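Kitchen Setter (part-time) – Bastel

Location: Plustureck workshop, ground floor
Hours: 15 a week, mornings preferred
Contract: 11 months, with a review in September
Reports to: Indrek Kalniņš

About the job

Bastel keeps a stock of tabletop kitchen items that are laid out, used, put away and laid out again in a different order. We need a part-time Kitchen Setter to look after that stock and prepare the tables each morning. The work is practical and fairly repetitive. It suits someone who notices when a plate is in the wrong slot.

The stock runs to more than 100 items. Most of it is everyday kitchenware: plates, mugs, baskets, racks, small appliances, food items and drink cartons. The larger pieces stay on or near the tables. The rest lives on labeled shelves in the store room, and every item has a card with its shelf number.

What you will do

Lay out the tables from a written setup sheet before the 9:30 start. A sheet might call for plates in the dish rack, mugs on the mug tree and corn in the basket.

Clear the tables at the end of the morning and return everything to its shelf.

Wash and dry plates and mugs. Wipe down the mats and tabletops.

Check drawers and doors for loose handles and report anything that needs fixing to Margus Lūse in the workshop.

Keep the item cards up to date. If something is chipped or cracked, take it off the shelf and write it in the log.

Pack sets for loan to our second site at Matberg. This happens every few weeks. Items go out in crates with a packing list, and the list is checked again when they come back.
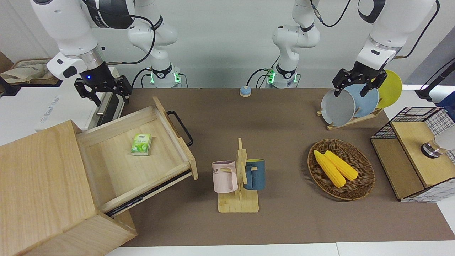
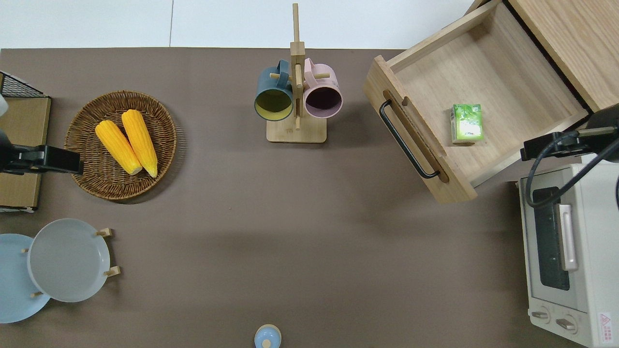
Plates in the rack in the first picture; mugs, corn and the open drawer in the second.

Page last changed: September, by A. Siregar

What we are looking for

You should be able to follow a written list closely and keep your own notes in readable English. You will be on your feet for most of the shift and will lift crates onto a waist-high bench, so please tell us if you would need the work arranged differently. We have done this before and are glad to talk about it.

Experience in a school kitchen, a café, a stock room, a theater prop department or a similar place is useful. It isn't required. Jeferson Lopes, who held the job before, came from a garden center.

You don't need to cook. The oven is part of the stock and is not used for lunches – there is a separate staff kitchen down the hall with a microwave and a fridge.

Training

You will spend the first 2 weeks working alongside Bevan Pirihi, who has been covering the tables since the spring. Bevan will take you through the setup sheets, the card system and the Matberg crates. After that you will set up on your own, with Bevan in the building most mornings.

Pay and conditions

Pay is on the Bastel support scale, step 2, and is sent out with the application form. Hours are normally worked between 8:30 and 12:30. Closed-toe shoes are needed in the workshop. Aprons and gloves are provided. There is bike parking in the yard, and the bus stops outside the Jankauskaitė building across the street.

How to apply

Ask for a form at the Plustureck front desk or write to Adi Siregar at the same address. Send the form back with a short letter telling us about a job, paid or unpaid, where you had to keep things in order. One page is enough. We do not need a photo or a full work history.

People on the short list will be asked to come in for a morning. You will be given a setup sheet and a table to prepare, followed by a talk with Indrek and Margus. Travel costs within the county are paid back on the day – bring your ticket.

We will write to everyone who applies, including those we can't take further.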